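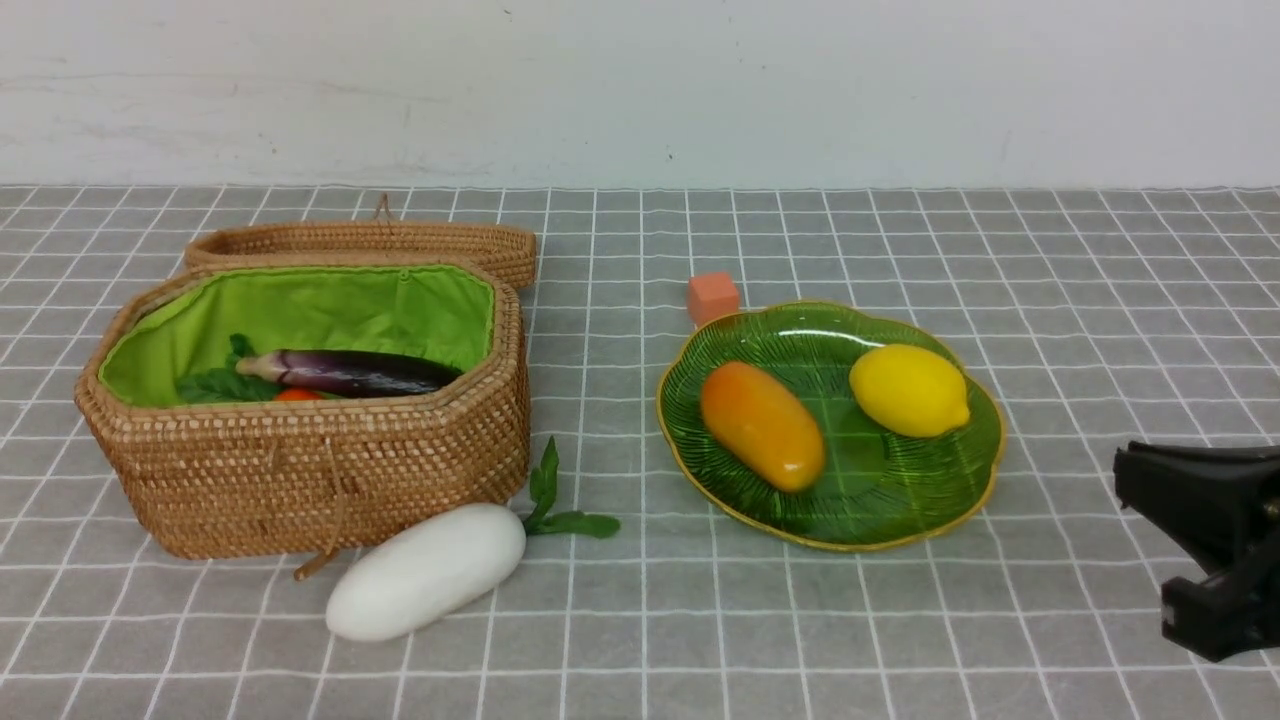

Stoltham Tabletop Kit

The Stoltham Tabletop Kit is a packaged manipulation set for robot arms, sold by Dastmont to laboratories and teaching departments. It combines a two-finger gripper, a wrist camera, a printed grid cloth and a range of household props. The kit does not include an arm. It is intended for pick-and-place work, in which items such as artificial fruit and vegetables are moved between plates, baskets and the open cloth.

Contents

The standard kit ships in 3 cases. The gripper and its cable set occupy the first, the camera and mounting ring the second, and the cloth and props the third. The gripper weighs 284 grams without its finger pads, which are replaceable. Props vary by production batch, and Dastmont does not guarantee matching colors between batches. Woven baskets were added in the second release, after users asked for a container with flexible walls and an uneven rim.

Grid cloth

The cloth is gray with thin white lines and lies on any flat table. The lines serve as a visual reference when an operator sets out props by hand. They are not a calibration target — the manual specifies a separate rigid board for that purpose. A cloth that ripples or shifts under a basket is to be smoothed before the next run.
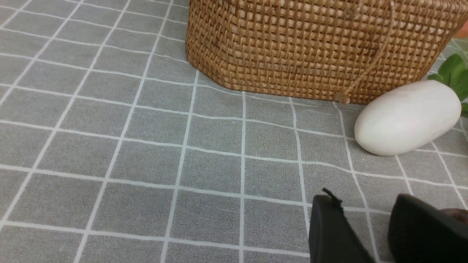
Deepika Shetty found the gripper dependable on firm, rounded props but wrote that thin cords and leafy stems remained hard to grasp, and that the pads needed changing sooner than the manual suggests. She also considered the supplied cable too short for a tall arm.

Software

Control software, named Komden, is supplied under a one-year license. It records joint positions, finger opening and camera video against a common clock. The reference recordings bundled with it contain 3,674 runs across 13 tasks. Version 3 dropped support for the older serial connection.

Related products

Figueroa, a smaller set from the same maker, uses the same finger pads but has no wrist camera. Its props can be ordered separately.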